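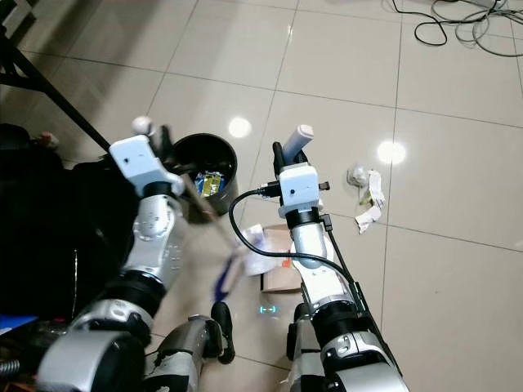 She has cleaned the meeting hall on Tanner Street in Bornley for 12 years, and she will tell you straight away that the floor was there long before she was. We spoke over the phone in July, with her kettle going in the background, and I don't think I got a question in for the first ten minutes (which suited me fine!).

"People think a tidy town begins with the big trucks," she said. "I think it begins with whoever bends down first. My mother was like that. We'd walk to the bus in Tisova, where I grew up, and she'd have her pockets full by the time we got there." 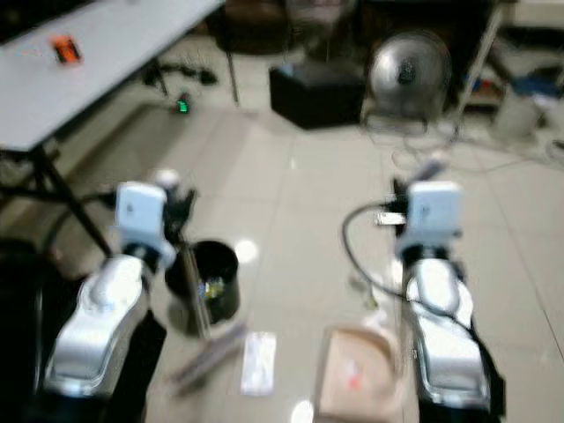 Litter is a subject she can talk about all afternoon, and she has kept at it long enough to have opinions on nearly everything, from bag ties to the right shoes. Her Saturday walks began with 4 neighbors and now bring out 40 on a good morning. What she is fondest of, though, is a plain black bin, open at the top, standing on the floor where anyone can reach it. "A lid is one more thing to touch," she told me. "Leave it open and folks will drop the shiny stuff in as they go by, the little bits you'd never chase after otherwise."

I asked whether she ever gets tired of it, going over the same streets week after week. She laughed for quite a while, and then told me a long story about a mattress in the creek.

"Oh, sure I do. Then I have my coffee and somebody knocks and asks if we're going out, and I'm already looking for my gloves."

The next walk leaves from the hall steps at nine, and she says to bring a hat.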